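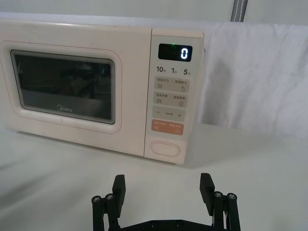

Grandale Wellness has a new post going around claiming that their "Cekimis" drops "rebuild the gut lining in 16 days." My aunt sent it to me. Two coworkers sent it to me. So I read the whole thing, plus the study it links to, and now you get a thread.

First, the study. There is one. That puts it ahead of most of what lands in my inbox. It's a PDF on the company's own site, no journal, no peer review, and the lead author is listed as "Pilside Research Team." I looked for a Pilside Research Team anywhere else and came up with a mailing address in a strip mall.

Number of people in the study: 8. Number in the control group: there wasn't a control group. Everyone got the drops and everyone knew they were getting the drops.

Three of the eight dropped out. The paper gives them one sentence, which says they left "for personal reasons." The results table covers the remaining five and calls it a 100% response rate. Sure, if you only count the people who stayed.

What did they measure? You'd think gut lining, given the headline. Nope. They handed out a questionnaire asking people how "clear" and "light" they felt, on a scale they made up themselves. No scope, no biopsy, no lab work of any kind.

Gut lining cells turn over every few days in healthy people anyway. Your body does this without a subscription. So even if somebody had looked and found new cells, you'd need a comparison group before the drops got any credit.

Ingredients: water, glycerin, licorice root, "proprietary mineral complex." I wrote to ask what's in the complex. The answer came from a Sheena Rankin in customer care, who was perfectly polite and told me it was proprietary.

By the way, licorice root in quantity can raise blood pressure and drop your potassium. How much is in a dose? The label doesn't say. If you take blood pressure pills or a diuretic, ask your pharmacist before you go near this stuff.

Someone is going to reply "but it worked for me." I believe you feel better. Stomach trouble comes and goes, people buy remedies when they're at their worst, and then most of them improve. That's why we bother with control groups – to sort that out from a real effect.

Someone else is going to reply that I'm paid by drug companies. I teach seventh grade science. Please send the check to the school, we need beakers.

Edit Bíró points out in the replies that the same PDF was used last August to sell a different bottle, under the name Hepburn Digestive Tonic. She's right. Same eight people, same table, new logo. The old version said the results took "several months."

If Grandale wants to publish the raw numbers and the dose, I'll read them and post a correction if I got something wrong. My guess is I'll get a discount code.

Print this thread | E-mail this thread

Search posts Enter keyword Go

Contact | Copyright 2026 | Back to top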